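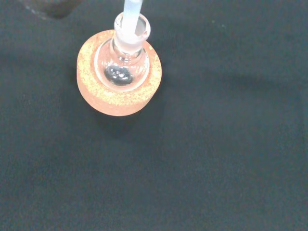

Zarndale winery goes back to cork, again

2023-01-25

Flirberg Cellars, the Zarndale winery that swore off natural cork with some ceremony, will start using it again in April. The change covers its two reds. The whites will keep their screw caps, and the rosé will keep whatever it has, a matter the announcement doesn't touch.

Regular customers may recall the original goodbye. The winery put up a banner in the tasting room reading "Twist Is the Future" and gave away its leftover corkscrews at the register. The banner came down last week. The corkscrews are back on sale, next to the crackers.

According to the winery's statement, the reversal follows a survey sent to members of its wine club. Of 3215 people asked, 2869 answered, a turnout most towns would envy. A clear majority said they had no complaint about how the screw-capped wine tasted. They also said they missed the pop. 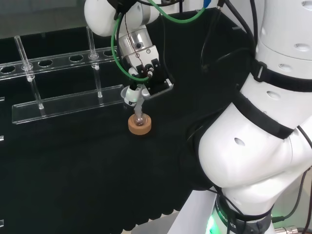 A small clear glass vessel held above a cork ring stand.

The statement calls this "an emotional closure preference." It also says the winery tried to meet members halfway with a screw cap that made a noise when opened. Testers compared it to a jar of pickles, and the project was shelved.

Corks will come from Mudard, a supplier that also handled the winery's account before the switch. The new order includes individual screening for the musty smell known as cork taint, the problem that sent Flirberg to screw caps in the first place. Any member who opens a bad bottle can bring it back for a replacement, provided there is enough left in it to sniff. The winery has asked people to be reasonable about what counts as enough.

Prices on both reds will go up by 48 cents a bottle. Club members will pay the increase too, though they will get a free wooden rack for laying the bottles on their sides – something the screw caps had made unnecessary, and which a good many members got rid of at the time on the winery's own advice.
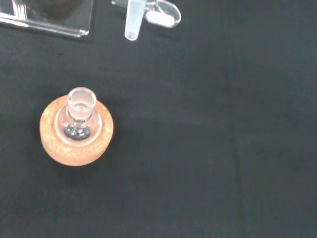 A round cork ring stand on a black surface.

Down the road, Saxena Wines has been using cork all along and plans to go on doing so. It marked its neighbor's news with a chalkboard by the front gate offering ten percent off to anyone carrying a corkscrew. The offer runs until the end of the month, or until it rains on the board.

Flirberg will pour both reds side by side, old closure and new, in the tasting room on the first weekend in April. Tasting is free for club members, who should bring their cards. Bottles with screw caps already bought can't be exchanged for corked ones, and the winery would like people to stop asking.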